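Section 4. Dish Task Set-Up (Tarmont kitchen unit)

Read before first wash. Section 3 (arm mounting) must be finished and signed off.

What it can and can't do yet
Plates, bowls, flat lids: yes, slowly. Glasses: only with the soft grip pads. Knives, graters, anything with burnt-on food: no. Do those by hand. A person at the sink is still faster on every item we timed. Daichi Nomura's test kitchen ran 200 plates in June and the unit put 11 back dirty, mostly grease under the rim. Plan on checking its work.

4.1 Before you start
1. Clear the sink. One item in the basin at a time.
2. Strainer in the drain.
3. Unit power OFF at the wall, then plug in the wrist cable.
4. Tap stays manual. Unit does not turn handles on older two-handle mixers, you do.
5. Set flow low. A thin stream is enough. Heavy flow splashes the camera and the unit stops with error 30.

CAUTION: Keep hands out of the basin once the green light is on. Grip force is not reduced for fingers.

4.2 Teaching the wash
The unit copies a wash you show it. No demo, no wash. Do at least three per type of dish.
1. Press TEACH. Wait for two beeps.
2. Hold the plate by the edge, tilted, so water runs off it.
3. Free hand goes over the surface, centre out to the rim. Go slow.
4. Turn plate, repeat for the back.
5. Rinse, put it down, press TEACH again.

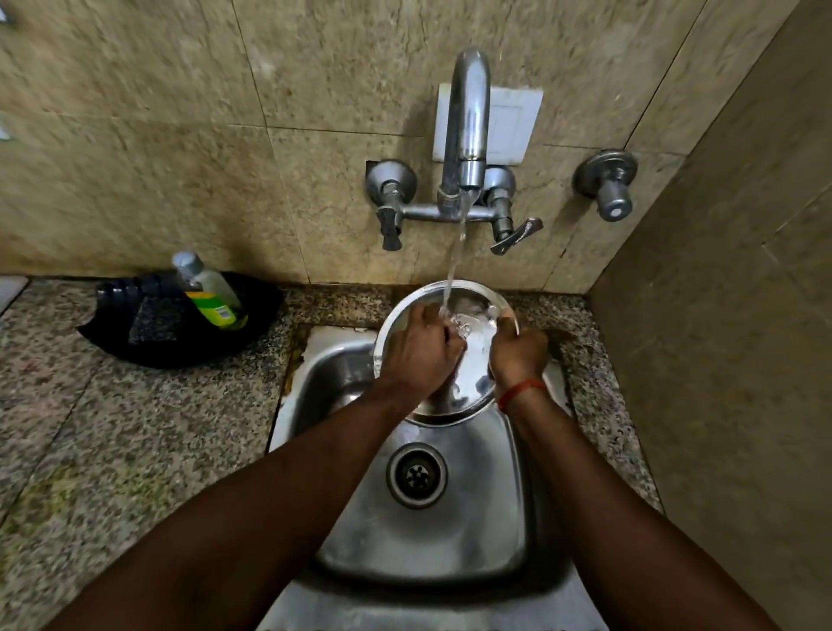 Shiny metal is the hard one. Reflections move when the plate moves and the unit reads them as water or food. If it keeps scrubbing the same spot, go to Menu > Surface > Mirror and teach again with the overhead light off. Ceramic is fine on the default setting.

NOTE: Do not teach with gloves one day and bare hands the next. Pick one. Natsumi Shimada mixed them on the Pirndale install and had to wipe all the demos and start over on Monday.

4.3 First run
1. Load one plate, the dull kind if you have it.
2. Press RUN. Stay at the sink.
3. Plate slips: press STOP, do not grab it.
4. Check front, back, and under the rim with a dry finger.
5. Greasy? Add one demo with more time on the rim. Dont raise the pressure setting first.

Soap has to be put on by you. Auto dosing is planned for the next verison, no date.

Spare grip pads are part no. 995. Problems with teaching go to Efren Macaraeg at Tarmont support, have the error number ready.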